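Moving coins off the Tirneo exchange and into your own wallet takes 20 minutes, most of it spent rereading the address.

1. Install the Mudcombe wallet and write the recovery phrase on paper. A screenshot is a gift to a stranger.
2. Tap **Receive**, pick the network, copy the address.
3. In Tirneo, open **Withdraw** and choose the *same* network. Kipchumba Muriithi once picked the other one and now has 383 tokens he can admire but never touch.
4. Send a tiny amount first. Yes, you pay the fee twice.
5. Once it lands, send the rest. Anything over $3000 triggers an email check - look in spam.
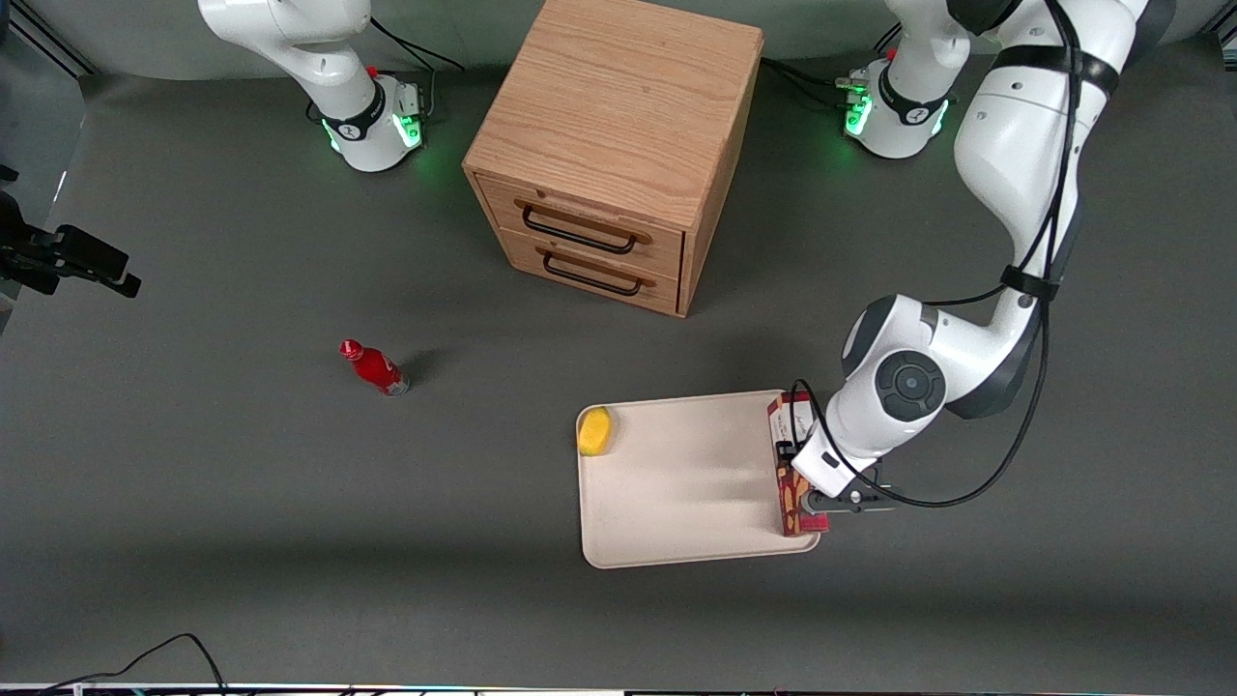

*A drawer cabinet and a red bottle on the gray tabletop.*

If the transfer says "pending" for an hour, leave it alone. Canceling and resending is how Liesbeth Dierckx paid three fees on an $800 withdrawal.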